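Makach help community > Pick and place > Cleaning and care

Suction cups dropping parts after cleaning, Modilent pick-and-place cell

benchcell_mo
Posted 2022-11-17

We run a small Modilent cell that picks blister trays off a Sumetti feeder and sets them in cartons. It has two suction cups on the arm and a camera looking down through a clear window. At the end of each shift I wipe the cups and the window with cleaner from small spray bottles. I wash and cap the bottles at a bathroom sink and then take them back to the cell.

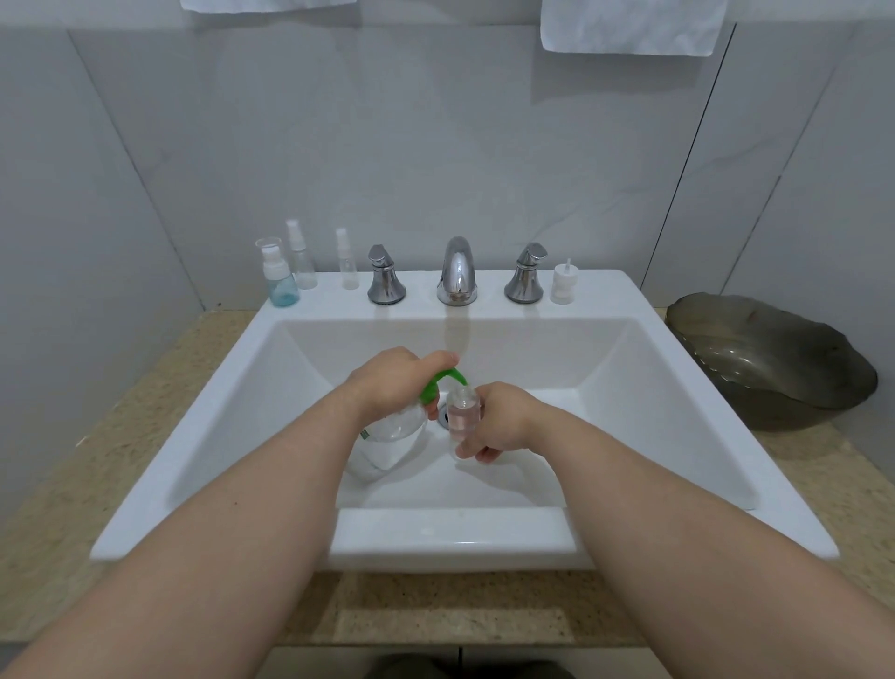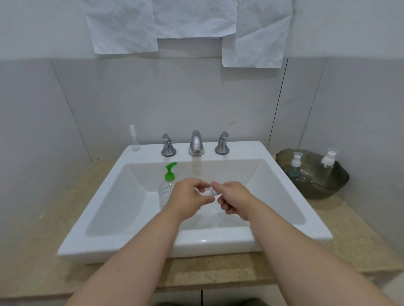
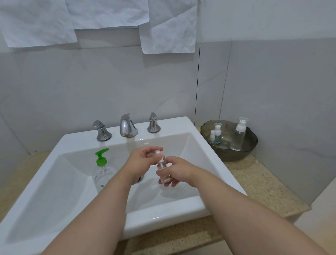 The cell ran fine until June. Since then it drops trays for the first part of the shift and then settles down. The target is 864 trays per shift and we are losing enough of them that I have to stand there and watch. Vacuum is set the way the installer left it. I changed the cups once and it was better for a day. The window also gets a haze on it, and the camera sometimes reports no part when there is one. Could the cleaner be doing this, or should I be looking at the pump?

gripper_side
Settling down partway through a shift sounds like residue on the cups. If there is any soap left in a bottle when you refill it, you spray soap on the lips of the cups every night. It dries to a film, the cup slips, and after enough picks the film wears off onto the trays. The haze on the window is probably the same film.

What we do on ours:

Keep soap away from the spray bottles. Rinse them with plain hot water, several times, and pump some through the sprayer too. The tube and nozzle hold more than you would think.

Let them dry upside down with the caps off before you refill.

Spray the cloth and wipe with that. Spraying straight at the cup sends liquid up the vacuum line.

Wipe the cups again with a cloth damp with plain water, then a dry one.

For the window use a separate cloth, marked, that never touches the cups.

Check the small filter behind the arm as well. If liquid has been going up the line, it will be damp or dirty. Ours is a screw-off bowl – shut off the air and let the pressure drop first. Stop the cell and lock it out before you put your hands near the arm.

Do all that before you spend money on a pump.

old_tray_guy
Just buy new cups. They are cheap.

carrasco_line
New cups only helped for a day, so they will get dirty again the same way. I agree with the filter. I would also write down the vacuum reading with a tray held still, at the start of the shift and again after the first hour. If both are the same, the pump is fine. Our Carrasco pump was reading 34 at the start and over that later, and the cause was a wet filter element that dried out as the line ran. A new element fixed it.

Also check what your cleaner does to the cup material. Alcohol makes some cups go hard. Pinch the lip and compare it with one out of the bag.

benchcell_mo
Filter was damp. I have ordered an element and will do the bottles with plain water from tonight. I didn't know about spraying the cloth. Will post the vacuum readings when I have them.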